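Wovura Home Handling Project
Equipment and Spending Report, Second Half of the Grant Period
Prepared by Areti Gkikas, project lead
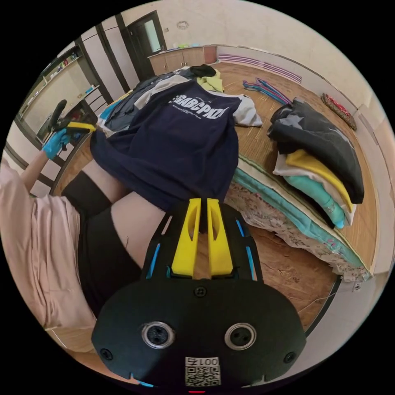

The equipment line is the part of the budget that has moved most since the last report, so I will start there and come back to the collection work afterward. In short, we are within the total award, we have underspent on computing, and we are asking to move part of that money into hand-held grippers and spare parts before the end of the period. A decision by December would let us order ahead of the supplier's holiday shutdown.

Where the work stands

Clothing is now the main task family. Operators work in ordinary bedrooms, with garments on the bed, and handle shirts, pants and mixed piles using a gripper in each hand. Folding and stacking are well covered. Hanging is behind, mainly because it takes longer per item and the first set of instructions left too much open about which hand holds the hanger. We rewrote those instructions and the newer sessions are easier to use.

We have completed 1000 accepted sessions. A session counts as accepted when both grippers recorded from start to finish and a reviewer has passed it. Rejected sessions are stored separately and do not count toward the target. The most common cause of rejection is one gripper of a pair dropping out partway through. The next most common is poor lighting in the evening.

Kitchen tasks have not started. The original plan had them running alongside clothing, but we did not have enough working pairs to split the operators into two groups. That is the main reason for the request below.

What we bought

The first order was placed with Jimus and the second with Premotik. Between them we now hold 29 pairs of hand-held grippers. Each unit has its own number and code on the body, and we log sessions against that number. This has been more useful than expected for tracking wear, and we would want the same labeling on any future order, whoever supplies it.

Two pairs are out of service at the time of writing. One has a cracked housing after a fall onto a tile floor. The other has a charging fault that the supplier has agreed to look at under warranty. We have not been given a return date.

We also bought storage drives, charging hubs, carrying cases and work gloves. The cases were not in the original budget. The first operators were carrying units to homes in shopping bags, and the cost of the cases is small next to the cost of a replacement unit. Gloves are a consumable and are running slightly over the estimate, but the amounts are minor.

What we did not buy

The award included money for a fixed two-arm robot station from Yilma. We have put this off. The quoted delivery time grew twice while we were negotiating, and the station would have needed electrical work in the lab that the building office could not schedule within the period. We would also have had little to run on it until the clothing data was finished. I would now place that order in the next period, once we know which fold types we want to test first. Yilma has agreed in writing to hold the quoted price through the spring. The installation cost is not included in that price and needs a separate quote.

The second graphics workstation was also not purchased. Processing has kept up using the existing machine plus overnight runs. If kitchen tasks go ahead we may need it, but I would rather see the load first.

Maintenance and running costs

This was the weakest part of our original plan. We budgeted for units and almost nothing for keeping them working. Finger pads wear faster on rough fabric such as denim and towels. Straps loosen. Cables fail at the connector end. None of these parts is expensive, but most ship only in small lots with a long wait, and we have had pairs sitting idle for want of a single cable.

We have now ordered 103 replacement finger pads, which should cover the remaining clothing sessions and the start of kitchen work. We set a fixed inspection as well: every Saturday the operators' lead checks all pairs that are back in the lab, cleans the lenses, tests charging and pulls anything doubtful. Units that fail go into a marked bin with a note. Before this, faults were usually found by the next operator in someone's home.

For planning purposes we now assume around a tenth of the purchase price per year for parts and repair. I suggest any future budget carry this as its own line, separate from equipment.

Request

We ask for approval to move the unspent computing funds into the equipment line and use them for:

Additional gripper pairs, enough to run a kitchen group and a clothing group at the same time
A spare parts kit for each group, kept with the operators
Extended warranty on the new pairs only

The Yilma station money would stay where it is and carry over. If carryover is not possible, please let me know early, as I would then want to discuss a smaller single-arm unit that could be delivered in time.

I have compared quotes from Jimus and Premotik for the new pairs. Premotik is cheaper per unit. Jimus ships spare parts faster and its units have had fewer charging faults in our hands, though we hold more Premotik units and they have been used harder, so the comparison is not a clean one. My preference is Jimus for this order. Mixing the two has not caused trouble in processing, but it does mean two kinds of charger and two sets of straps, and operators do pick up the wrong ones.

Schedule and risks

With approval by December, delivery would fall early in the new year and kitchen sessions could start after one training week. Without it, we would finish hanging first and move existing pairs over to kitchen work afterward, which puts the kitchen target into the following period.

The main risk is delivery time, which we do not control. The second is operator availability. Several of our most experienced operators are students, and their hours change each term. We have started training replacements now, using the out-of-warranty pairs for practice so the newer ones stay in service.

Receipts, both supplier quotes and the unit log are in the shared folder. The signed letter from Yilma on pricing will be added when the original copy arrives.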